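Ninley Community Kitchen: where your grant has got to
January 2021 – 2 min read

Dear Alfie Tapley,

You asked for progress and for candor, so here are both. Of the 61 households signed up for the winter cooking course, 49 are still with us. The other 12 cited work, moving, and in one case my lentils.

The walk-in cooler from Wernisier arrived 14 days late and one door short. The door has since joined it. Spending is within budget except for postage, where I badly misjudged the weight of a recipe binder.

Lessons are split into three blocks. Knife skills is done, stocks and soups is under way, and preserving starts in February, assuming Edwood Farm still has cabbages it wants to be rid of.
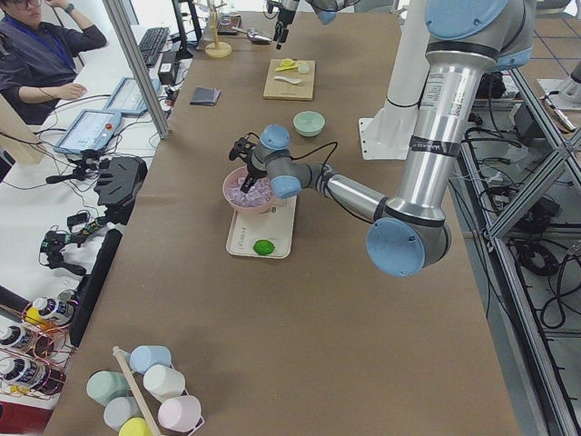
Blanching has been the hardest thing to teach by mail. People boil the beans nicely, then leave them in the colander to think about it. The new handout says to have the ice ready first, a bowl filled with cubes like the pink one on the cream tray, and to move fast. Beans have improved. Broccoli remains a worry.

The second payment can go to the usual account.

R. Tetteh

Comments (3)

marnie_k: The lentils were fine.

Dov: They were not.

Household 14: Do we get to keep the binder?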